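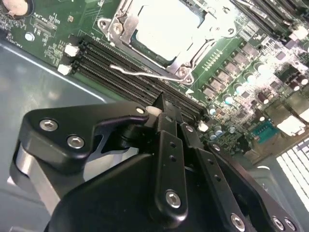
The Tritport Public Library has opened registration for its used computer program, which places donated desktop computers with households that do not have one at home. The program began in April and is run jointly by the library and the Viltent School District. Donated machines are accepted in any condition, including those with memory missing: a green motherboard with four long memory slots standing empty is still of use, provided the board itself is sound. The library received 2,523 applications during the first round and was able to fill 1,684 of them.

The second round opens on July 19, 2018, at the main branch and at the Pringle Street and Lulness branches. Residents may apply in person at the reference desk or by mail. One computer is available per household, and families with children in grades 4 through 12 will be served first. Applicants from the first round who did not receive a computer remain on the list and do not need to apply again. 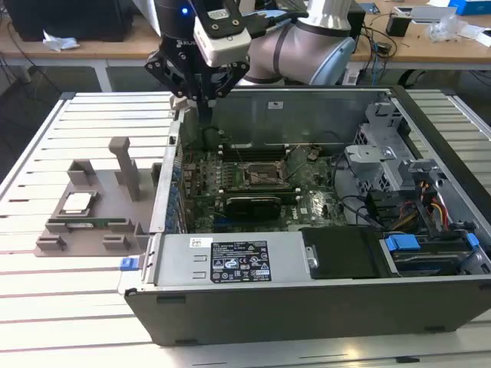
Each household will also be offered a two-hour class on basic use, covering email, printing, and safe passwords. "The class was the part people asked us to make longer," said Katia Donati, director of adult services. "Many of our residents are applying for work, and nearly every application is now filled out on a screen." Evening classes have been added at Lulness – the branch will stay open until 9 p.m. on class nights – and child care will be provided in the story room.

The city council has set aside funds for 2,000 computers in the second round. The amount covers keyboards, monitors, and replacement parts. Home internet service is not included, although the library will continue to lend wireless hotspots for 3 weeks at a time to any adult cardholder.
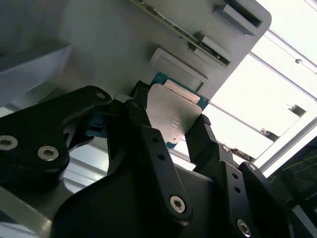
Does a household have to return the computer when its children finish school?

The computer belongs to the household from the day it is picked up, and the library will not ask for it back. Households that no longer need the computer may give it to another family or bring it to any branch.

Donors are asked to remove personal papers and discs from their equipment before drop-off. All hard drives are erased before a machine is passed on, and a written receipt for tax purposes is available on request. Laptops, tablets, and televisions cannot be accepted at this time. Businesses wishing to give more than ten machines should call ahead so that a loading dock can be reserved.

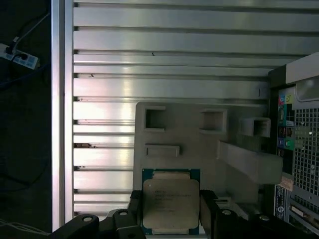 *A computer processor.*

Endang Ong, who oversees the program for the school district, said letters in English and Spanish will go home with students in the first week of classes. Pickup will take place at the main branch by appointment only. Questions may be directed to the reference desk during regular library hours.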